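Bin picking with fewer labels: where we are in February

I spent most of this month on one question. How much does our grasp model lose if it learns from its own attempts and gets almost no hand-labeled data? We had 200 labeled images left over from the Gutbridge work, and I wanted to see if that was enough to start from.

The method is simple. The model, which I have been calling Mamani, scores every point in the bin as a place to grasp. The arm tries the best one, and the result goes back into training as a success or a failure. One grasp in 12 is picked at random so the model doesn't get stuck on the same few spots. The objects are a mix of hard and soft — blocks, cloth and rounded toys — and they get stirred between runs.
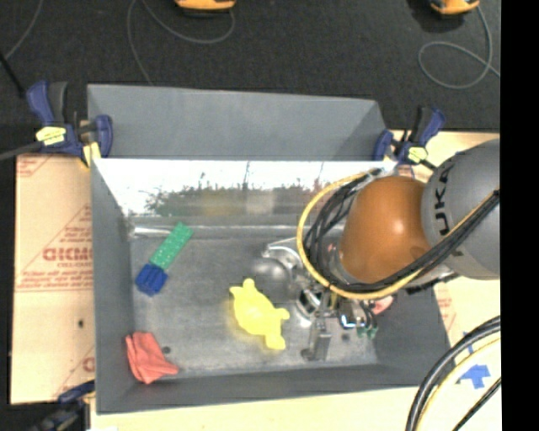
The bin with blocks, a red cloth and the yellow toy, gripper on the right.

I ran 1,000 attempts and saved the model along the way. Our old baseline, Comero, was trained on the full labeled set. Mamani caught up with it at attempt 554 and stayed slightly ahead after that. Most of the gain came from the hard objects. Blocks away from the walls are close to solved.

Cloth is still a problem. The model likes to grab it in the middle, where it lies flat, and the fingers close on very little. Corners and raised folds work better, but it was slow to learn that. Objects against a wall are the other weak spot — the planner rejects many of those grasps before the arm moves, so the model gets few results to learn from.

Next I want to log the rejected grasps as their own class and run the same test again with a new random seed. I'll start that on Tuesday.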